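Bathroom week

February 27, 2026

My job title has the word "learning" in it, and this week what I learned is that I can't put a bottle in a bowl.

Some background for the two relatives who read this. We're building up a pile of demonstrations in simulation, so that a policy (the bit of software that decides where the arm goes next) can look at how a person did the job and copy it. The person is me. I sit at a desk with a controller in my hand and steer a simulated Franka through rooms that don't exist, being paid to do pretend chores while my own sink at home goes uncleaned.

Each task needs 300 good episodes. Good means the thing got picked up, the thing ended where the instruction said, and I didn't knock half the room over on the way. Kitchens were finished before the holidays. Kitchens were fine. Kitchens have counters, and counters are flat, and I miss them.

Bathrooms are all slopes. The sink in the current layout has a basin made of angled panels, like somebody folded it out of cardboard, and whoever set up the task decided the bowl should go in there. So the instruction reads "put the bottle in the bowl," and the bowl sits down by the drain, and the bottle is a fat cylinder with a skinny neck. You grab it by the neck, and then the whole body hangs out at an angle and blocks your view of the place you're trying to put it. I have developed a technique, which is to lower it slowly and hope.

Raghavendra Joseph, who wrote most of Cerero, our recording tool, would like me to stop hoping. He reviewed my Tuesday batch and sent back a list. Of the episodes I'd marked as good, 21 had what he called "a visible pause for thought." A policy trained on those will pause too, at the same spot, for no reason it could ever explain. I find this moving. Somewhere there will be a robot that hesitates over a bowl exactly the way I do.

The other complaint was that I'm too consistent. I come in from the same side every time, at the same height, like a man parking in his own driveway. Anum Magsi's runs are all over the place, and hers train better. She drops things more, but when she drops them she picks them up again and keeps going, and we keep those episodes because the recovery is worth having. I used to hit reset the second anything wobbled. So for months I've been carefully deleting the useful part.

New rules, as of yesterday, written on a sticky note on my monitor:

Vary the approach.
Don't stop over the bowl.
If it slips, go get it.
No resetting out of embarrassment.

The last one was added by Anum.

The scene shuffler helps with variety, up to a point. It moves the clutter between episodes and changes the lighting. It will also cheerfully spawn a bottle somewhere the arm can't reach, and then I sit there stretching for it like someone trying to get the last jar off the top shelf. Those go in a folder called "no." The folder is doing well.

I've also noticed that I've started narrating. Zainab Okeke sits across from me and has asked, politely, whether I know that I say "easy, easy, easy" out loud on every descent. I did not. She has headphones now.

Where we stand: around 500 attempts on the bowl task, and not nearly enough of them keepers under the new rules. Raghavendra wants the set closed before we move on to laundry, which I'm told involves cloth. I have seen what simulated cloth does. I'd rather stay in the bathroom.

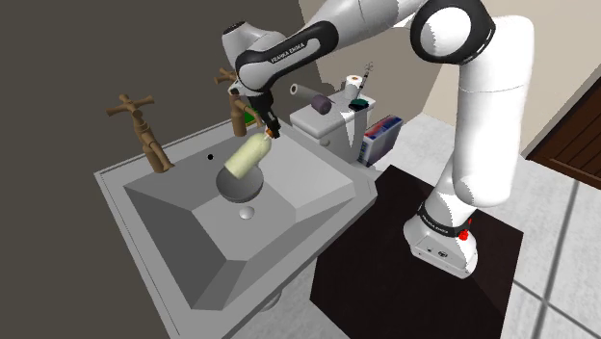
Anyway, the plan for Monday is to try switching hands on the controller. Anum thinks being worse at it for a few days might make my data better, and I haven't decided whether to be insulted. If it works I'll post the numbers. If it doesn't, I'll post about my sourdough or something.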